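The Red Throw and the Brown Sofa
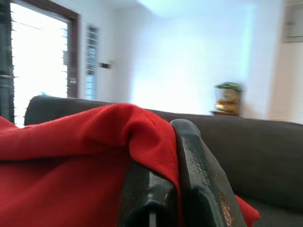
Page last changed: October, late evening

Welcome to the living room page! I've been slowly adding to these house galleries (the kitchen one is up to 84 pictures, heaven help me) and the sofa finally gets its turn. Only one picture so far, but I have plenty to say about it.

The red cloth is draped over the backrest, all bunched up and folding over on itself. I love how bright it looks against that dark brown-gray upholstery. There's a faint seam along the top of the big fold, if you like looking for that kind of thing, and the creases go almost crimson.

We bought the sofa from Koppel when we moved in, and I spent 2 weeks wondering if it was too dark for the room. A friend told me to quit worrying and throw something loud over it — best decorating advice I've had in years! I tried a mustard blanket from Wova first (too scratchy, and it shed on everybody's pants), then a striped one that now lives in the car.

A few people have asked how I fold the throw. Well, lengthwise once, then once more, and over the back it goes with the long side facing the room. It stays neat until someone sits down with a bowl of popcorn, and then I do it all over again. I must have folded that thing 1,000 times. Sometimes I just leave it in a heap and call it cozy.

For washing, I do reds on their own in cold water and hang them over the shower rail. Don't put one in with your white towels. Ours were pink for around 6 months.

Next up for this page are the cushions, once I settle on a color. I'm leaning toward a soft gray, or maybe a deep green — the Trivent catalog has both and I keep going back and forth. The armchair will get its own page after that.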